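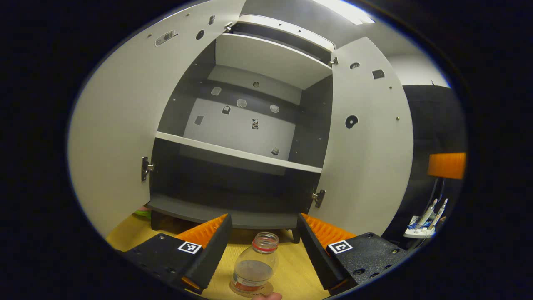
Talk for the home repair evening, Hakstead hall
Notes for myself, please do not hand out

Start

Good evening, and thank you for coming after dinner. My name is Aroha Tamihana. I will speak about the cabinet you already own, and how to make it useful again before you buy a new one.

(Wait until the people at the back have found a chair.)

Ask the room: who has a cabinet at home where one door does not close well? Let them raise hands. Then ask who has had it like this for more than a year. Usually the same hands stay up.

Part 1. Open everything first

When I visit a home, I open both doors as wide as they go, and I leave them open. With the doors closed you see only a white front, and every white front looks fine. With the doors open you see the hinges, the edges of the shelves, the holes, and the back panel.

Look at the screen. White doors, white shelves, dark grey inside. Very common colours. The bottom compartment is in shadow, and in such a place things go to sleep. In my own cabinet I found there a fondue set which I had replaced already.

(Pause here. If they laugh, good. If not, continue.)

Part 2. Hinges

A door that hangs low is very often only a matter of a screw. Most modern hinges have 2 screws you can turn without taking the door off. One moves the door to the side, the other moves it in and out. Turn a quarter, close the door, look, turn again. Please be patient with this. People turn three times round and then they telephone me.

Show the hinge from the Urkanier box, pass it to the first row. Ask to get it back.

If the screw turns and turns and does not hold, the hole is worn. Then I use wood glue and a thin piece of wood — a matchstick without its head is good enough for a small hole — and I wait until the next morning.

Part 3. Holes

Many people ask me about the holes in the doors. They want to fill them at once. My advice is to wait. A hole may be for a handle or for a catch, and maybe you will want it later. Check the paper which came with the cabinet, if you still have it. For my old Grindholm I did not have it, and I filled a hole that I had to drill again in May.

If you are sure, use white filler, press it in with a small knife, let it dry, sand it softly. Two thin layers are better than one thick.

Part 4. Shelves

Before you move a shelf, take your tallest thing and your heaviest thing and put them on the floor in front of the cabinet. Decide where these two will live. The heavy one goes at the bottom. After this, the height of the shelves is almost decided for you.

Mr Rajput from the upstairs workshop asked me last time about shelves that bend in the middle. Turn the shelf upside down, if both faces are finished. If it bends again, put less on it.

Part 5. Cleaning while it is empty

Warm water, a little washing-up liquid, a cloth that is nearly dry. Do the front edges of the shelves too. For the dark parts bring a lamp, the ceiling light does not reach there.

Questions

(Stop at 7 minutes before the hour, they close the hall on time.)

If somebody asks about painting: this is a longer subject, I can speak about it another evening.

Tea is on the side table. Collect the hinge.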